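Kitchen robot trial at Gevach leaves staff asking who does the rest

Contract caterer Gevach says a robot arm will take over the dullest jobs in its Pamlow kitchen by December. The people who do those jobs now would like to see the sums.

So far the arm has worked only in simulation, on a computer model of a table with a pot, a knife and a salt shaker on it. Gevach's supplier, Tasatik, says 1,455 runs have been completed, and that the arm put the right item in the right place in 1,273 of them. That leaves a fair number in which it did not, and the company would not say what went wrong.
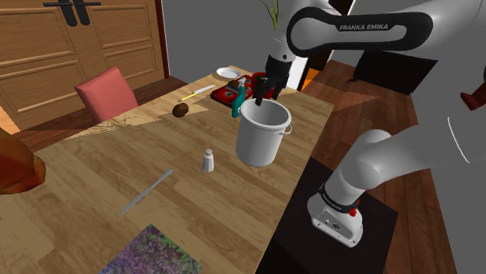 The simulated arm lowers its gripper into a white pot during the Tasatik trial.

Paraschiva Manole has worked in food preparation at Pamlow for most of her adult life and speaks for the kitchen staff. She was shown the results in a meeting at 3pm, between shifts.

"They told us it would free us up," she said. "I asked, free us up for what? I got a slide with a smiling chef on it."

Her worry is a practical one. Under the draft rota, two people on the early shift would become "cell attendants", setting out ingredients for the arm and stepping in when it stops. The pay grade for the new role has not been agreed. Nor has anyone explained who gets the blame when lunch is late.

The rota covers 443 meals a day. Manole points out that the tests handle one small item at a time, on a table with no colleagues reaching across it.
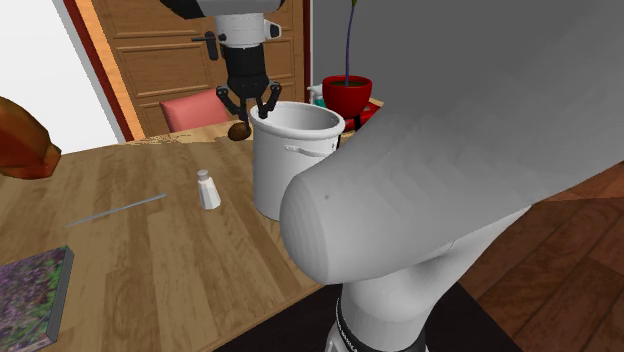 What the company says

Gevach insists there will be no redundancies "as a direct result" of the arm, a phrase staff have asked it to put in writing without the last five words. Tasatik says simulation is a normal first step and that a physical unit will be tested at its Lavoie workshop before it goes near a working kitchen.

Neither firm would give a price. A second staff meeting has been promised once the Lavoie tests are finished.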